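双臂交接任务，示教数据到底采多少条才算够？
版块：机器人学习 / 数据采集

楼主 灰度值：
上周看了 Tasulel 那份交接任务的说明，里面说 50 条示教就能训出能用的策略。我不太信。我们照着采了 50 条，物体位置稍微一偏，右臂就夹空。现在有人劝我直接堆到 500 条，我也不太信。先放图，大家看着骂。
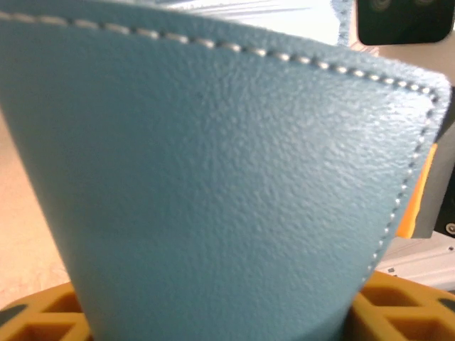
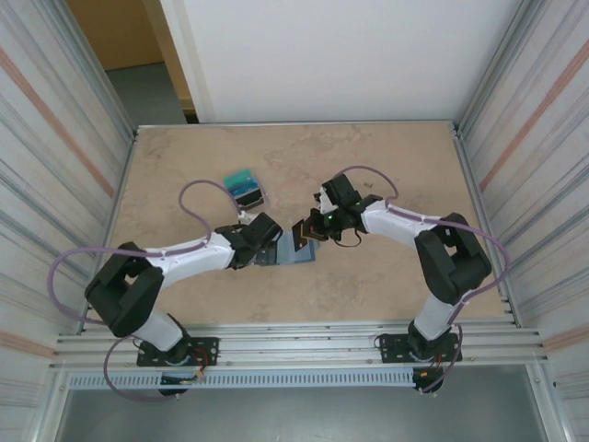

500 条这个数，我怀疑是拿数量去盖质量问题。同一个人、同一种节奏、同一个起始位姿，采再多也是把一条轨迹抄很多遍。拿那张半透明蓝卡来说，左爪夹着，右爪从上方去够右边缘，真正有信息量的就是这一小段，前面大段的空中移动对模型有多大用，我存疑。

2楼 Zainab Eze：
不同意。移动段删了，策略就不知道怎么走到交接位。我们在 Flidach 上试过只留接触段，推理时手臂停在半路发抖。

3楼 螺丝没拧：
半透明的东西本来就难为视觉，你换张不透光的卡再采一批对照，别急着怪条数。

4楼 灰度值：
回2楼：你们那次起始位姿随机化了吗？没有的话说明不了什么。
回3楼：可以试，但我估计腕部视角照样麻烦。第一张里蓝色皮面离得近，几乎占满画面，后面的东西挡掉一大片，这跟透不透光没关系。

5楼 Nnamdi Osagie：
泼点冷水。条数之争我看了两年，多数帖子连评测都没做好。楼主说“夹空”，测了几次？偏移多少？两个人轮流采还是一个人采？这些不写，50 和 500 没法比。

6楼 灰度值：
测了 8 次，一个人采的。我承认少。

7楼 Zainab Eze：
8 次能看出什么……随机化做了，范围不大，回头我翻日志。

8楼 螺丝没拧：
Anozie 那个筛选脚本有人用过吗？号称自动剔掉废示教。我跑了一遍，把操作员中途纠正的几条全剔了，我反而想留那几条。

9楼 Nnamdi Osagie：
同感，纠正动作别删，单独打标签。楼主先换个人采 50 条，评测位置固定下来再比。

10楼 灰度值：
行，先换人，暂时不加到 500。结果出来我在本帖更新，不好看也贴。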